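Painter's tape on brown paper – how do I stop it tearing when I lift it?
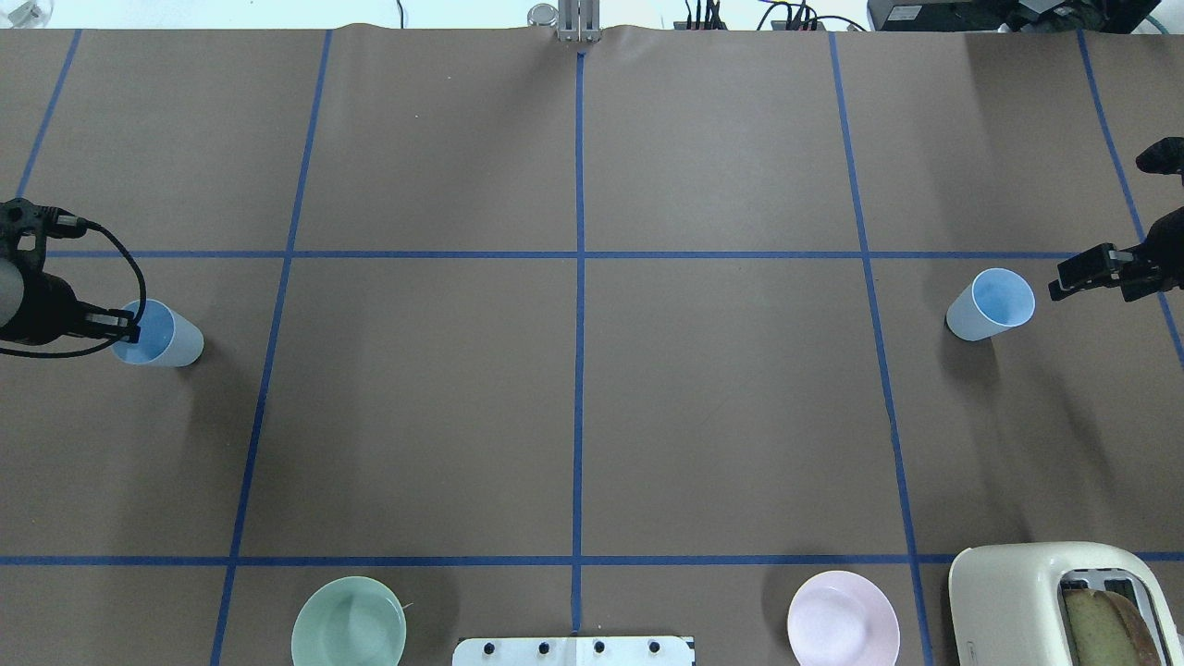

Brown paper and blue painter's tape on the table

Posted by Hadi Awad, May 26, 2024

I'm running a seed swap table for our street group and I want to mark the top into sections so each grower has a spot. I cover the table with brown kraft paper and lay out the grid in blue painter's tape. It looks fine on the day, but when I pull the tape afterwards it takes the top layer of the paper with it and I end up binning the whole sheet. I'd like to get more than one swap out of a roll.

The roll is 30 metres and came from Bavwood. The tape had been down for 7 days last time, because I set up early. Is there a better tape, or a better paper? I've also got wrinkles that I can't get flat. The next big swap is in October, but I'd like to sort it out on a smaller one first.

gumleaf_jan

Seven days is your problem. Painter's tape is made to come off paint, and bare kraft paper is a lot softer than paint. The adhesive works its way into the fibres the longer you leave it. Put it down the night before and take it up as soon as you've packed away.

When you lift it, fold the end back flat on itself and pull slowly, low to the table. Don't pull straight up. If it starts to grab, go to the other end of the strip and work from there. A hair dryer on low softens the glue and helps on stubborn bits, but keep it moving.

You can also take some of the stick off first. Press the strip onto a clean cotton shirt, peel it off, then lay it on the paper. I do two presses for kraft. Any more and the ends curl up.

As for wrinkles, roll the paper the opposite way overnight before you use it. If it's still rippled, iron the back on a low dry setting with a tea towel over it. No steam, it cockles the paper.

Nustis

just use string

old_mate_trev

I gave up on paper for our plant stall and went to a plain canvas drop sheet. Ruled the lines on with a fabric marker once and haven't touched it since. It cost more than a roll of kraft but it goes in the wash and folds up small. The colour has faded a bit on one side where it gets the sun.

If you want to stay with paper, buy the heavier weight. The thin stuff tears whatever you do – tape, pins, someone leaning on it. Check the label for the gsm before you buy, and write the growers' names on cards so you're not marking the sheet itself.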